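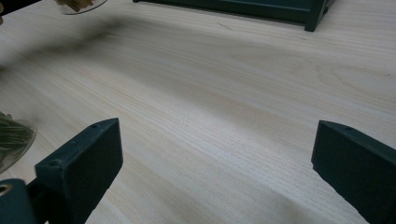 My subject today is the planner, and why we let it wait. At Lumbridge the first version planned a grasp from every image, also when there was nothing between the fingers. Look at the middle of the table: only pale wood and its grain, with the glass container of dried grass at the left side. The old detector liked wood grain very much. It gave us 59 false grasps in 202 runs.

(Pause. Next slide.)

So we added a small check before planning. The same region must hold an object for five images in a row, and the two green fingers are masked out first. Please say clearly: the mask is fixed, it does not learn.

In Vedbridge we repeated the test with 205 runs. I will show the log, not the video. Explain the colours slowly.

If they ask about glass: we do not solve it yet. Depth is poor there, and I prefer to say so.

Related talks
Salminen: a logging tool for small teams
Calibration notes from Brovalia
Planning with late sensor data

This website uses cookies. Accept | Settings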